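The Orange Ones

Borislav Dervishi had lived above the Juswood hardware store for 14 years, and in that time he had owned one sofa. It came from Lombardi, the furniture place out past the bridge, and it had been a bright rust-orange until the second winter. After that he kept it covered.

His sister had picked out the throw. It was black with white leaves on it and something like braids running between them, and he thought it looked like a thing you would wear to a funeral in a warm country. He told her he liked it. She went home to Arano and sent him cushions.

They came in January in a box too large for the stairs. He had to cut it open on the landing and carry the cushions up by hand while the woman from the second floor waited behind him with her groceries.

"Those are very orange," she said.

"They are," said Borislav.

He put them on the sofa and sat in the kitchen chair to eat. It stayed like that for weeks. He would come up from work, look at the sofa, and take his plate to the kitchen chair. When he wanted to lie down he moved the cushions to the floor, and when he got up he put them back, always in a different order.

Then his sister wrote that she was coming on 25th April and would sleep on the sofa, if he still had it. The bus from Pestby got in at noon. He asked his nephew Nico, who was between jobs, to come over in the morning and help him get the place straight.

Nico began with the sofa. He didn't ask where anything went.

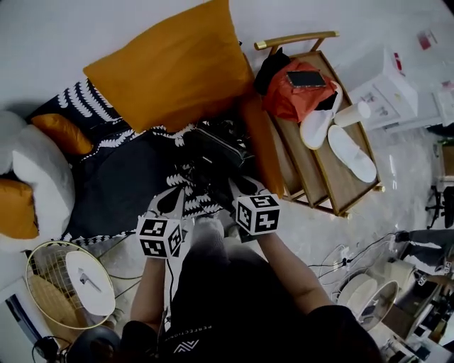 The sofa, the morning she came.

Borislav washed the floor in the hall and listened to him work. When he came in with the bucket, the big cushion was up against the wall and the throw was lying over the seat with its leaves showing.

"What about the bag?" Nico said.

"What bag?"

"The black one. It was on the sofa."

Borislav had been looking for it since the winter. Inside were the papers from the bank, the spare key to the store, and an envelope with $2,750 in it, which was what he had put away for a new sofa. He counted the money at the kitchen table and put it back in the envelope.

"You could get a good one for that," Nico said.

"I could get one for 1,000."

"So get one."

Borislav went and sat down on the sofa. The big cushion was behind his shoulder. He leaned on it a little, then all the way. It was firmer than it looked. Out the window the Juswood truck was backing up to the loading door, and the driver was shouting to somebody inside.

"She'll want the blue blanket," he said. "It's in the closet, on the top shelf."

Nico went to get it. Borislav stayed where he was until the bell rang downstairs, and then he got up and pushed the cushion back into its corner.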